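Over-ear headphones on long bus rides, yes or no?

hinstead_64
I take the overnight bus from Hinstead to Tierney twice a month, 316 miles each way, and my earbuds hurt by hour two. Thinking of going over-ear. Red ones, because I lose everything black! Do they get too hot to sleep in? 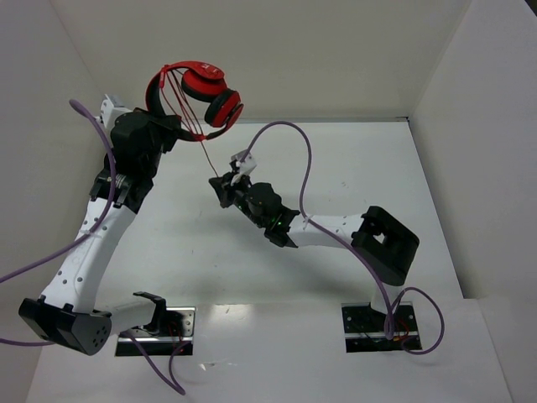
Ranerero
Hot, yes. I gave up by Virkidberg and went back to foam earplugs and a podcast at the rest stop. You can't lean on the window with big cups on, they just dig into your jaw.

hinstead_64
Ugh, the window lean is my whole strategy.

aisle_seat_770
Disagree with Ranerero. Get a neck pillow, the kind that closes in front, and you don't need the window at all. I've slept from Virkidberg to Tierney like that plenty of times (the driver had to wake me up once). Loosen the band a notch before you nod off.

Ranerero
A neck pillow AND headphones? I'd feel like I was packed for shipping.

aisle_seat_770
Lol fair. Still beats listening to the heater rattle all night. Row 3 is the worst for that, btw.

hinstead_64
OK I'm trying it Thursday. Will bring the earbuds too just in case.
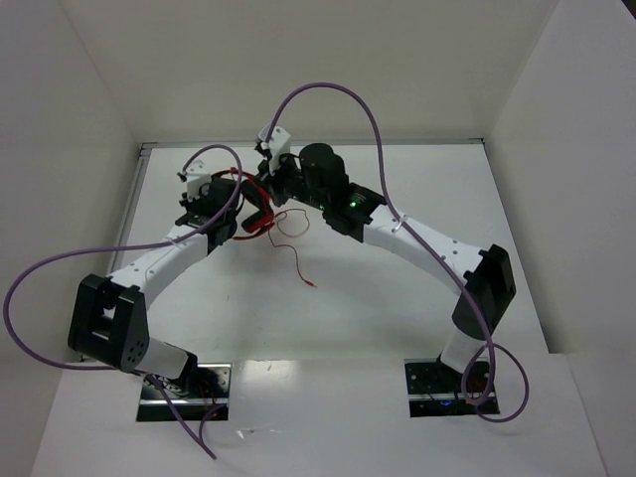 Red and black over white, good luck losing these

Ranerero
Report back. And skip the coffee at Virkidberg.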